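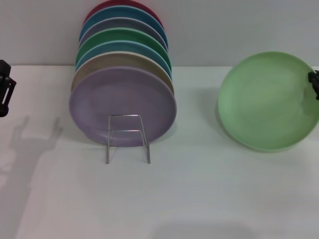

## Storing colored plates upright

A flat pile of plates is fine until you want the one at the bottom. Standing them in a wire holder saves the lifting and takes up less shelf depth.

Start with the back plate and let it lean on the wall. Add the others in front, each tilted the same way, so a strip of every rim shows and you can pick by color. Put the one you use least at the back.

Check the wall first. Rims leave marks on fresh paint – wait a few weeks, or tape up a strip of felt. Also avoid leaning plates over a joint or a raised seam, where they rock.
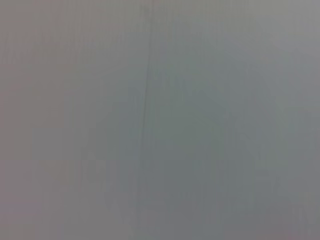
*A thin dark line on a gray surface.*

A small stand such as the Tapley 305 is enough for everyday sizes. It should sit at least 40 mm from the counter's edge. If the feet slide, stick a clear bumper under each one.

Deep plates and bowls need more room. They don't nest well on edge, so keep them flat, with a paper towel between glazed pieces.

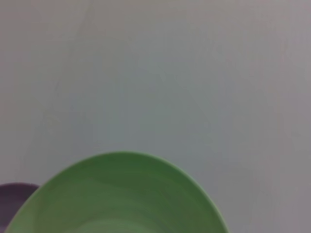 Photo: Plusosau / Erkdale Home Pages

To take a plate out, hold it by the side of the rim and lift it clear before pulling it toward you. Steady the next one with your other hand. Dry everything fully before it goes back, including the foot ring underneath, where water collects.

Wipe the stand every month or so. Wire holders rust first at the welds.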